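Workell line notebook, September

2:10 pm. Third week of moving the tray work off the benches and onto the arms. Management memo calls it "freeing up hands." The hands have asked what they are being freed up for, and the memo doesn't go into it.

Killberg's scheduler now gives out the morning slots. It booked me in for 47 minutes of lunch, which is more than I ever got from a person. It also put the same slot down for clearing jams, so we'll see.

Tally from the trial: 109 picks attempted, 33 needed someone to step in. The old sheet had no column for stepping in. I've ruled one in by hand and labelled it "labour." Delacroix want it called "assist events." It stays in pencil until somebody wins.

What's changed so far:

- Less lifting. My shoulder has no complaints, first time since Flurkgate opened this floor.
- More watching. Watching is tiring in a way that's hard to put on a timesheet.
- Two of the packers now do demonstrations most of the day. They're good at it. They're still on packer rates, and I've written to ask about that. Second letter.
- The radio is off because it bothers whoever is labelling. I miss the cricket.

Fingers closed, lined up on the green tray, flowers at the back corner: 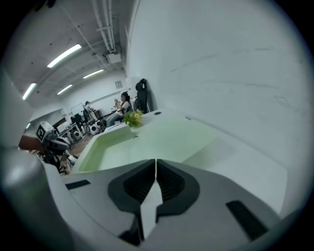
To do before the next run

Get to 50 clean picks in a row before anyone rings Delacroix. Check finger pads for wear. Ask again about rates. Find out who moved my stool, and whether the scheduler told them to.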